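The Stovelwood Sorting Bin, Eight Months In

I bought my first Stovelwood bin in October, the way one buys most plastic bins, which is to say in a fit of optimism about the hall closet. I own three of them now. That probably tells you how the review is going to go, but I have complaints, and I intend to get through all of them.

Some background. My household produces small knitted things. Hats, mostly, and single gloves, and the odd square that was going to be a blanket until its maker lost interest (its maker was me). For years these lived in a canvas hamper from Hellum, a handsome object with leather tabs that folded in on itself whenever you reached inside. Getting a sock out of it was like delivering a calf. After the hamper came a set of wire baskets, which caught on every loop of yarn they met and slowly turned one of my better scarves into fringe.

So the requirements were modest. It had to stand up by itself and it had to be smooth on the inside. I also wanted to be able to carry it with one hand while closing a door with the other, and that rules out more storage products than you would think.

The bin comes with no lid, no instructions, and a paper label you are supposed to stick on the front. The label says CONTENTS and then gives you a line about as long as a postage stamp. I wrote "wool etc." on mine and ran out of room during the etc. The glue on that label, incidentally, is the strongest thing Stovelwood makes. I tried to move it an inch to the left and it took a piece of my thumbnail. 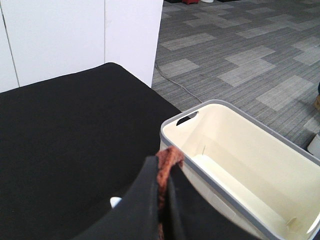
Plastic storage comes in two colors, see-through and sad, and I had braced myself for the second. Mine turned out to be a reasonable compromise, with a cream-white inside and a gray rim all the way along the top. I have become attached to the pale inside for practical reasons. A scrap of rust-orange knit shows up in it from across the room, and so does a dark sock, and so does the lint you would prefer not to know about. The black cloth I spread over my sorting table has the opposite talent. Orange looks wonderful against it, and anything navy is gone until spring.

The smooth walls are the best thing about it. I have dragged mohair across them. I have dragged a fuzzy thing my aunt made in the seventies, which sheds if you look at it, and nothing snagged. There is a faint molding line on the inner wall that I worried about at first and ran a pair of old tights over as a test. The tights came out with the same holes they went in with.

Now the handle. It is an oval slot in the short end, and it fits my hand well enough when the bin is light. Fill the thing with damp towels and the edge of the slot starts to have opinions about your fingers. The catalog says it has been smoothed for comfort. I would say it has been introduced to the idea of comfort. Vicente Lucero, who shares my closet and therefore my problems, claims he can't feel it at all, but he also carries cast iron pans out of the oven with a folded dish towel, and I don't consider him a reliable instrument.

The slot has another habit. Small items find it. If you pile the bin high and tilt it even slightly toward the handle end, a baby hat will work its way out and drop onto the stairs behind you. I've taken to loading that end with something large and dull, usually a bath mat.

Cleaning is easy. Warm water, a little dish soap, wipe, done. Lint gathers in the corners of the floor, where a cloth goes over it and a finger doesn't quite go under it. I use an old toothbrush. This takes a minute, and I do it twice a year with great resentment.

A word on the competition, because I did try one other. The Tian bin costs less and looks nearly the same on the shelf. Pick it up full, though, and the long sides bow out until it resembles a canoe. Mine now holds potting soil in the garage, a job for which it seems to have been waiting. The Trulis version is sturdier than either, comes with a snap-on lid, and is priced as if somebody had carved it. If you need a lid, go look at that one. If you only think you need a lid, consider how often you will put it back on. I gave my own answer some thought and saved the money.

Stovelwood says the bin is good for 300 trips up and down the stairs before the handle shows wear. I have no idea who sat on the stairs and worked that out. I haven't kept a tally and mine shows no wear, apart from a scuff on the bottom where I used it to hold the back door open in a windstorm, and I can't fairly blame the company for that.

They do stack, in a fashion. Empty, they nest so tightly that separating two of them takes both feet and a word I don't use in front of my mother. A little square of cardboard between them fixes it. Full, they sit on top of each other without trouble as long as nobody has been greedy with the bottom one. In my house that means they don't stack.

Would I buy it again? I did, twice, once on sale and once in a temper after the wire basket got another scarf. I'd like a softer edge on the handle and a label that comes off. I would also like the gray rim to come in some other color so I could tell the clean bin from the mending bin at a glance, and I've written to Stovelwood about it. They thanked me for my interest in their lids.

Four stars. The hamper is still in the basement if anybody wants it.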